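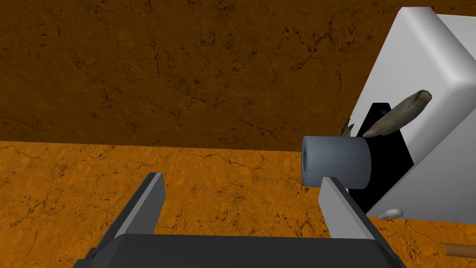 Orange cracked surface, dark brown wall behind, objects grouped at right. Render.

Projected video in a group show: brightness, black level and loop gap

Posted in Installation and Display
July 30, 2024

plaster_and_lux

I am installing a single-channel video for a group exhibition at Ornside, a ground-floor space with one street window and a skylight that has only a partial blind. The work is a silent rendered animation, 9 minutes long, supplied by the artist as a ProRes file and an H.264 file. It is to be projected on a painted wall, image width 3 meters, 16:9. The neighboring works are two framed drawings on the adjacent wall, which have to be lit.

The drawings are on loan and the lender's agreement caps them at 50 lux. The spots for them are on the same track as the projector mount. With the spots on, the dark parts of the projection turn gray and the browns lose separation. With the spots off, the image is acceptable after late afternoon and poor before that.

What I have tried so far:

Projector in its brightest mode. The image is brighter but there is a green cast, and the fan is audible from the drawings.
Moving the projector closer and making the image smaller. The artist has asked for the 3 meter width, so this was a test only.
Wall paint in matte white, two coats. No primer under it.

Two things I would like to settle. First, whether a gray wall or a gray screen would help the blacks in this situation or only make everything dimmer. Second, the player (a small Tanui media player, older model) shows a black gap and a short on-screen message each time the file restarts. The artist wants a continuous loop with no visible restart. The first and last frames match, so the file itself should be fine.

The show opens in a little over a week. I can move the drawings by up to a meter but cannot move them to another wall. The budget left for this is 400 dollars.

longthrow

Take the wall first. A gray surface lowers everything by the same proportion, including the ambient light that falls on it. On a plain painted wall the ratio between your brightest and darkest areas therefore stays where it was. What changes is the apparent black, which looks better to most visitors if there is enough projector output to spare. You have said you are already in the brightest mode, so you do not have output to spare. Stay with white or a very light neutral gray.

An ambient light rejecting screen is a different matter, as it depends on the angle of the light. Those are outside your budget at that width, and many artists dislike the sheen.

The gain is in keeping light off the wall. In order:

1. Measure. Put a lux meter flat against the projection wall at the center and at the four corners, projector off, spots on. Repeat with the spots off. Write the figures down for the time of day you care about. The difference is what the spots contribute.

2. Reframe the spots. 50 lux on a drawing is very little light. If the fixtures have a wide beam, most of what they emit is going somewhere else. Fit narrow lenses and barn doors, or use framing projectors if the venue owns any. Aim from the side away from the projection.

3. Move the drawings the full meter away from the shared corner. Spill from framing glass is often missed. Stand at the projection wall and look toward the drawings. If you can see a lamp reflected in the glass, so can the wall.

4. Close the skylight. Blackout fabric on a batten frame, edges taped. Check with the venue about access and about heat. For the street window, a neutral film is enough if it faces away from the sun.

5. Put the projector back in its standard or cinema mode and recalibrate by eye using the artist's file, with the artist present or on a call. The green cast in bright mode is normal for lamp projectors and cannot be fully corrected without losing the brightness you gained.

Width is 3 meters at 16:9, so the image area is just over 5 square meters. Divide the measured lumens (use the figure for the mode you will run, from a test, and ignore the one on the box) by that area to get lux on the wall. If ambient is more than a tenth of that, dark scenes will suffer.

Repaint with primer. Two coats straight onto old paint can dry patchy, and patches show in flat areas of a render.

sanano_tech

I can only speak to the loop. Older Tanui players close and reopen the file at the end, and the message is the file name overlay. Go into Setup, then Display, and turn the overlay off. That removes the message. The gap stays.

Two ways around it. Repeat the piece end to end in an editor and export one long file, so the gap comes once a day or not at all. Ten passes of a 9 minute work gives 90 minutes. Check the maximum file size for the card format, since FAT32 stops at 4 GB. Or borrow a player that has a seamless loop mode. We used a Plaserov unit in March for a two-screen piece and the restart could not be seen. It wanted H.264 at a constant frame rate and would not take ProRes.

Set the player to start on power so invigilators only have one switch.

oldtrack

get a brighter projector. 400 covers a rental for a short run in some cities, ask for laser

plaster_and_lux

Overlay is off, thank you. Ambient at the center of the wall drops to almost a third of the earlier reading with the barn doors on and the drawings moved. Skylight frame is being built. I will export the long file tonight and run it through a full day before the artist comes in.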